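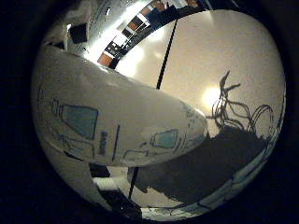
Signs Without Words: Pictograms on Curved Surfaces

The Grondport Study Collection documents the small drawings that accompany everyday goods. The collection holds 1,473 entries, of which 600 may be consulted in the Plavetti Room by appointment. This gallery concerns drawings applied to rounded white surfaces. 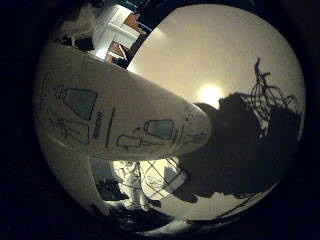 Curvature presents a particular difficulty for the designer. An outline that reads clearly on a flat sheet may appear stretched or narrowed when seen from the side, and small lettering is often the first element to become illegible.
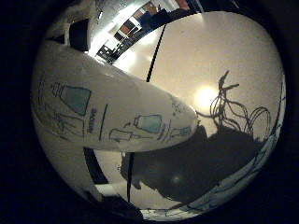 Color is recorded separately from line. Entries in the Katene series note whether a shape is filled or left in outline, together with the direction in which it faces. Visitors may request up to 30 entries per appointment.
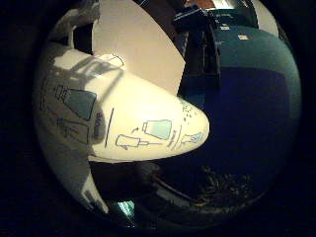

Bottle pictograms, in outline and with pale teal fill, on a curved white surface. A small curved arrow is drawn nearby.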